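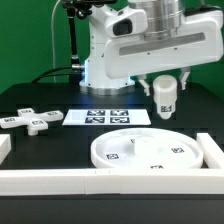
Ming-te Chien would like it noted before anything else that the round part has been called a tray, a dish, a tabletop and a lid in the last set of minutes, sometimes in the same paragraph, and that a person opening the Flolerix box cold would expect to find more in it than there is.

Noted.

Flolerix parts meeting
Jul 25, 2023, Gridport, upstairs room
Present: M. Chien, the kit group, one person from Vadetti by phone (intermittent)
Apologies: none received, several owed

1. Minutes of the June meeting
Approved with one change. "The cross fell off" now reads "the cross was put down." M. Chien abstained.

2. Names of parts
This took 70 minutes. The names below are settled and may be reopened only by somebody willing to bring lunch.

The wide round part with the raised rim is the tray. The short cylinder in the middle of it is the hub. "Spindle," "stump" and "the sticky-up bit" are all withdrawn.

The part with four arms is the cross. Vadetti's paperwork has it as "base, star," which would be fine if it were a star.

The flat rectangular one is the plate. There was feeling in the room that a plate and a tray in the same kit will sound like catering. The feeling was recorded and the plate stays the plate.

The small tube with the open top and the narrower bottom end has been "the tube" all along and nobody objected, which the chair found suspicious. Carried.

3. Color
All of it is white. The question was whether it should be. White shows up very well on the black table, and this was the whole of the case for white. Against: white parts look alike once they are in a heap, and the pencil marks from the last fitting did not come off with an eraser, or with the other thing we tried. Vadetti can do gray for the tray alone. A gray tray with a white hub was described by one member as "a bathroom." White stands until someone has a better idea and a price to go with it.

4. Square markers
The black-and-white squares are staying on the working set. Members are asked once more to stop picking at the corners during long items. The plate has its four in a tidy two-by-two and we would like to keep it that way. Whether the boxed kits carry any marking is a separate matter, and was separated.

A suggestion that the squares could stand in for part names, making item 2 unnecessary, was made at the end of item 2.

5. Fit
Discussed at length with the parts out on the table. The agreed position is that a part should go on its post straight down, with the person looking from above, and that the instruction sheet should tell people so in words as well as in the drawing. The present wording is "offer the part to the post," which M. Chien read aloud twice. It will now say "lower the part onto the post." If it needs a mallet, the sheet should say to stop and turn it a little, and under no circumstances should the sheet contain the word "mallet," which only gives people ideas. 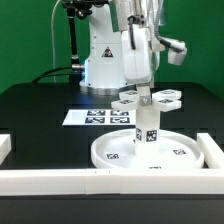

The wording for the round piece with the four lobes took a little longer. The lobes are to be called handles in the sheet, on the grounds that people will hold them whatever we call them. Vadetti, briefly audible, asked if they needed to be that size. The answer was yes, for adult fingers, and then the line went.

It was also agreed that the sheet should be printed one step to a side. The current draft is 13 steps, of which 9 are about assembling things and the rest are about finding a clear surface, washing your hands and keeping the box.

6. The Cho kit
Deferred. It has now been deferred often enough to have its own folder.

7. Storage
Parts go back in the shallow drawer when the table is wanted for something else. The tray goes in first, flat, with the plate beside it. The cross does not go inside the tray, however well it seems to sit there, because the hub is in the way and someone always presses.

Small parts go in the jar. The jar is for small parts. The chair has removed the mints.

8. Actions
M. Chien: rewrite the fit section of the sheet, no mallet.
Vadetti: price for gray, and for a phone.
All: read the names in item 2 before speaking.
Chair: replace the eraser.

9. Any other business
Someone asked if we could meet for under 2 hours next time. This was discussed until the room was needed.

Next meeting to be arranged by email, subject line "tray."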